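[eka-toylibrary] Re: shape sorters for the older toddlers, worth it?
From: Yevhen Dovhaniuk
To: eka-toylibrary list

Hi Hanna, hi everyone,

I'm so glad somebody brought up shape sorters, because I have been wanting to talk about this board for weeks! It's the kind where the pieces are long and stand up tall once they're in, and I like it far more than the cube type with a lid. Pictures first, then I'll go through your message.

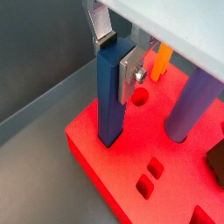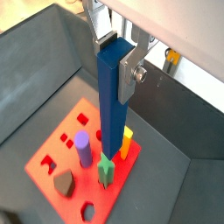
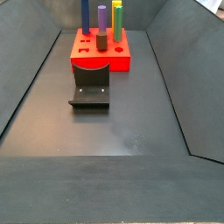
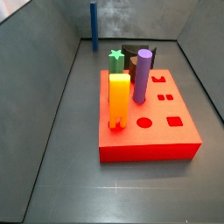
The red board and the tall blue piece are in all four.

Hanna Mykhailiuk wrote on Thursday:

> Do children need to know the names of the shapes before they start on a board like this?

They don't need a single name. They pick up a piece, try a hole, turn it, try another one, and the words come along later when you chat with them about it. My youngest called every piece "the stick" for a whole winter and still put them away in the right places.

> We have 342 items in the library now and I think exactly one of them is a sorter, the
> old cube from Stetsiuk with the cracked lid. Families keep asking for something to
> follow it. I don't want to buy a thing that gets borrowed once and then sits.

The cube is a good first sorter but I think it runs out of fun early. The piece drops in, it's gone, and you open the lid and tip everything out. With tall pieces the child sees what they've done standing there in front of them. They can pull it out again by the top – half the joy is in the pulling out – and then try a different one. In the third picture there are five standing up together, and you can see why a kid would want to add another. It looks like a tiny city!

The different heights are nice too. Look at the short brown one in the third picture, with the blue one going up behind it. Once the matching gets easy you can play "who's the tallest" or hide a car behind the towers.

> What about the difficult shapes? I worry the little ones get annoyed and give up.

Start with the round one and leave the rest in a bag. A cylinder fits whichever way you turn it, so that's a sure win. Then the square. I'd hold back the star (the green one in the second picture) until they're turning pieces on purpose, and then it's a fantastic puzzle, with all those points to line up. If a child gets cross, put your finger on the right hole and let them do the rest themselves. Don't take the piece out of their hand, even if it's killing you to watch.

> And storage? Every multi-piece toy comes back to us missing something.

I'd keep it in a tray or bin with sides. Sides make a huge difference – the pieces roll, especially the round ones, and a child working inside a tray loses far fewer of them under the couch. We check ours back in by laying the pieces on a card with the outlines drawn on it, so a gap shows up right away. Please do that before the family leaves and not on a Friday night like I used to. The bag with the drawstring was a mistake, by the way. The board's corners poke through and everybody forgets to pull the string.

Plain gray for the tray is good if you can find it. We had a flowery one before and the smaller pieces just vanished against the pattern.

> Last thing, is there a list of what other groups have bought?

The Urel group keeps one. They've got up to 32 sorting and stacking toys on it, with notes on which ones lasted, and the notes are great reading. Ask for the February version, the older one has the Divex stackers filed under "puzzles" and you'll never find them.

If you'd like to try a board before spending anything, I can bring one along to the next swap. Just tell me which age group you have in mind and I'll pack the pieces to match. I'd love to hear what yours do with the star!

Yevhen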